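How do I get a hard water ring off a kettle without wrecking it?
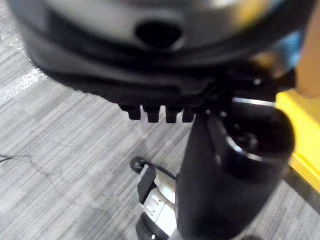 Gray casing, black band underneath

Rhiannon Mathias
Moved to Driltham in February and the water is basically gravel. My kettle has a white crust at the waterline and the tea has a skin on it you could skate on. I have tried dish soap, a sponge and swearing. The lid is fine, it's only the inside. Vinegar or citric acid? And how long do I leave it?

Nosipho Nkuna
Citric acid, every time. Put 2 tablespoons in a full kettle, bring it to a boil, unplug it and go away for half an hour. Pour it out, rinse, boil plain water once and dump that too. Vinegar does work – but then so will your kitchen, as a pickle factory, until bedtime. Don't scrub afterward. If some crust is left, do it again. I'm on Cokcombe water and mine needs it every month.

prosik41
vinegar is fine, just open a window

stepien_912
Get a filter jug. It won't help with the crust you already have, so I realize I haven't answered anything, but the tea will be better. Change the cartridge when it says to. I didn't, and drank pond for a summer.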